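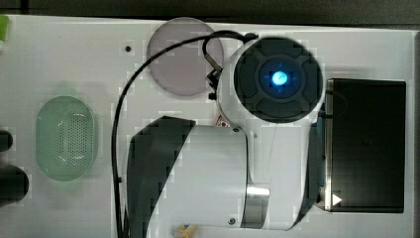
Gallery: One Table, Many Tasks

On this page we put some pictures from our manipulation study at the Jatville lab. The study asks a simple question: if a robot arm learns from demonstrations on a tidy table, how well does it do when the table is full of other things? Our colleague Clyde Iwasaki had the first idea for it in February, and the method is now called Kusari inside the group.

The arm is white with black joints, and the blue light at the centre of the joint is the easiest part to find in any top view. The pale green basket on the left has many small holes. In the overhead camera these holes gave us trouble in the early training, because the depth values over them were noisy. We now fill the missing depth before the policy receives it.

How the data was made

One operator guides the arm by hand for each demonstration. We collected 40 demonstrations for every task, and there are 8 tasks in the set. Between demonstrations the dishes and the toy food are moved to new places following a printed list, so the operator does not choose the layout by his own favourite habit. We learned this from the Probert trials, where all the cups slowly went to the same corner during the afternoon.

Two views are recorded together, one from overhead and one from the side. The policy trained with both views completed the squeeze bottle task in six more layouts than the policy with the overhead view only. For the bowls and plates we saw almost no difference, and we are still looking for the reason.

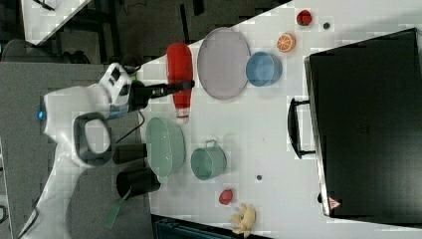
Side view, with the black gripper at the neck of the red squeeze bottle. The lilac-grey plate, the blue bowl and the green cup share the table with it.

The bottle is the object that we discuss the most. It is narrow at the neck, and when it lies on its side the gripper must come at a good angle or the bottle rolls away. The colour is less important than we expected: when we changed to a bottle of another colour, the result stayed the same.

The layout lists and the training settings are on the Flaltorex project page, under Downloads. The full table of results will be added there when the second operator has finished his part.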